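Shoes by the Door: Tips for Taming the Slide and Sandal Pile

Household tips > Entryways and mudrooms

I love slides. I love that you can step into them with your arms full of groceries, I love that the kids can manage them without any help, and I love that they hose clean in ten seconds flat. What I don't love is opening the back door and skating across the floor on somebody's left one! If your place is anything like ours, the runners and boots behave themselves on the rack and it's the slip-ons that end up all over the place, because they're the ones we kick off without looking.

So this page is all about slides, thongs, clogs and anything else without laces. Most of it costs next to nothing, and you can do the whole lot in an afternoon with a cup of tea going.

Start with a proper pull-out

Get every pair out from everywhere. Check under the couch, in the boot of the car, beside the barbecue and at the bottom of the swimming bag. Spread them out on a big table or an old sheet where you can see them all at once. I used to do this on the floor and my knees complained for days, so a table is the way to go if you've got one you don't mind wiping down afterwards.

Match them up as you go. Odd ones get a fortnight's grace in a paper bag by the door, and then they're gone. I mean it about the fortnight! I once kept a single clog through two winters.

Have a good look at the soles too. If the heel has worn so thin you can feel gravel through it, or the strap has started to tear away at the side, that pair has had its day. Slides that are only grubby are well worth saving, and they come up beautifully (see below).

Wash before you store

Moulded foam and rubber slides are very forgiving. Fill a bucket with lukewarm water and a squirt of dish soap, drop them in for 20 minutes, then go over the footbed with an old nail brush. Work the soap right into the grooves where your toes sit – that's where the grey stuff lives. Rinse well and stand them on their sides in the shade.

Please don't leave them in full sun or on top of a heater. Foam can shrink and curl, and you'll be left with a pair that fits your youngest and nobody else. The dryer is a terrible idea for the same reason.

For pale colours, a paste of bicarb and a little water is my favourite. Smear it on, leave it while you do something else, scrub, rinse. It's lovely on white and light pink, and it helps with the smell as well. Leather and suede straps need gentler handling: a barely damp cloth for the leather, a dry suede brush for the suede, and no soaking for either.

Pick a bin, not a basket

This was the big discovery for me. I'd always used a woven basket because it looked nice, and it was hopeless. Sand went straight through the bottom, the weave caught on the straps, and it smelled like a beach shed by February. I swapped it for a solid plastic bin and haven't looked back.

What to look for:

Straight sides. Sloping ones steal space at the bottom, exactly where you want it.

Low enough to see into. If you have to dig, you'll stop using it. Slides only need one layer.

A firm rim you can grab, so the whole thing lifts out when you want to vacuum.

A bright colour. Little kids will aim for something bright when they'd walk straight past a beige one.

I have a Paltivik bin at the back door and a Sitholm one in the laundry, and they're both going strong. The Paltivik has slightly taller sides, so it's better for clogs, and the Sitholm is easier to rinse out. Any sturdy tub will do, though, and I've seen people make a dishpan work perfectly well. Measure your longest slide before you shop. Take a paper tracing with you if you're the kind of person who forgets numbers between the kitchen and the car (guilty!).

Pack them in pairs, side by side

Tossing them in any old way is how you end up with half a pair on top and the other half hiding underneath. Give each pair its own patch of the bin, both shoes right next to each other with the straps facing up. Straps up means you can hook two fingers through and lift the pair in one go, and nothing gets squashed out of shape.

I like to sort by colour as well. Darks go in first, then the pale ones get whatever space is left. It sounds fussy, but when everyone in the house wears the same style in different colours it's the quickest way to find your own.

A red bin with the green pair on the left, the black pair on the right and the pink ones still out on the table makes a very cheerful sight, and it's easy to tell what's left to do.

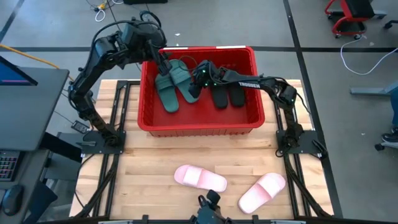

Keep the bin fresh

Line the bottom with a folded tea towel or a piece of old towelling. It catches the grit, and you can shake it out over the garden and throw it in with the next load of washing. I change ours whenever it starts to feel crunchy.

A couple of spoonfuls of bicarb in a scrap of cloth, tied with string, will sit in the corner and do a great job on smells. Cempaka Chong, my neighbour across the lane, adds dried orange peel to hers, and her entryway smells so good that I've copied her.

Let wet slides drip on the mat before they go in. A bin with solid sides won't drain, so a puddle at the bottom will just sit there.

Getting everyone to use it

Put it where the shoes come off, even if that isn't where you'd like it to look tidy. Ours spent a month in the hall cupboard and stayed empty. The day I moved it beside the door, it filled up.

One pair each in the bin, and the spares live on a shelf. Four people with three pairs apiece will beat any container you can buy.

Small children love having a job, so let them be the matchmaker before bath time. Ours race each other, and some nights they even put mine away!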